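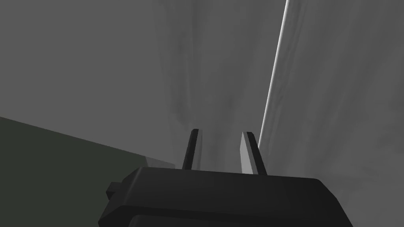

Aug 11, 2020

Workshop notebook, parish bindery bench. Cont. from the last entry, which I never finished.

Pew Bibles first. Counted the stack from Telberg chapel again and got 60, same as the slip, good. Most are the old burgundy cloth. Spines gone at the head, the usual, people pulling them out of the rack by the top. Text blocks mostly sound. Two with the whole of Ruth loose and one where the Psalms fall open so hard at 23 that the sewing has let go there. Could have guessed. Did not have the heart to trim that one, someone has penciled names down the margin all the way to 27, some crossed through. Leave the margins ALONE on that copy, please, whoever picks it up after me. No erasing.

Paste: wheat, made fresh, too thin. Second batch better. Strained it twice. Still a lump or two but fine for spines. Do not use what's in the jam jar, it smells.

Sequence I settled on for the cloth ones:
lift cloth at spine, old glue off with paste poultice, 10 min was not enough, went longer
Japanese paper over the first folds where split
new mull, let it sit under weights overnight
hollow tube, then cloth back down

Leaving it overnight matters more than I thought. The pair I rushed in April both have a crease down the joint now. Lesson learned, or so I keep writing.

Question for Baltazar Cervantes when he's in: do we keep the dedication plates where they are or move them to the new endpapers? I say keep with the original board if at all posible. His view last time was that a plate nobody can read because it's half under the repair does the family no good. Fair. Maybe case by case. The one from the Barrera family is on a pastedown that is coming away by itself, so that decides itself, it can go back on whole.

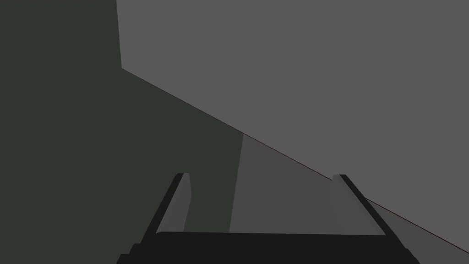 Lectionary next. Big one, Etura church, the red one they carry in. Weight is the whole problem, the block is pulling out of the case at the front hinge every time it's laid open on the lectern. Resewing all of it would be weeks. Thinking instead: take down the first 4 sections, resew onto new tapes laced through to the old ones, then a cloth joint. Tried it on a dummy made from an old hymnal and it opens flat, holds, looks ok. The gilt edge won't line up perfectly. It didn't before either.

They need it back for the feast so this jumps the queue. Nothing else on the big press till it's done.

Ribbons: three of the five frayed to string. Ordered the wider double-face satin in red, green, gold, white, purple. The purple in the drawer is too blue, looks like a prize ribbon. Seal the ends with a touch of PVA, not a flame, we all remember the smell.

Side note. Read a bit while the weights were on, from the loose Ruth pages since they were right in front of me. "Intreat me not to leave thee." Have known it from weddings for years and forgot it's said to a mother in law, on a road, by someone with nothing much to go back to and nothing much ahead. Read it over again standing at the sink. Then put the pages back in order, wrong way round, had to redo. That's what I get.

Thought about it most of the afternoon, though. All these books got worn out in the same few places. Luke 2 is always grubby. Job hardly touched. Philippians soft as cloth. Numbers crisp as the day it was printed, sorry Numbers.

Hymnals: Indadia mission asked if we'd take 100. Told them not before the fall. They can send a sample of the worst and I'll cost it out, board and cloth only, labor as always is free. If the paper is as brittle as it looked on the phone then I would tell them to buy new and keep one good copy for the shelf. Need to fold test a corner before promising anything.

Supplies low:
mull, one short length left
bone folder, the good one has walked off, bring it back
blotter
burgundy cloth, none of the current samples match, nearest is a shade brown. Ask if Telberg minds. Doubt it.
No. 18 thread

Press screws want wax. Left one squeals.

Under weights now: first batch of burgundy, left shelf, flagged with paper slips. Don't lift to check, I mean it, I did that to myself last week. Tomorow: slips off, hollows on, start taking down the lectionary if the tapes come. If they don't come, cut endpapers for the next lot, grain parallel to the spine, and mark the grain in pencil on the offcuts before they all get mixed up again.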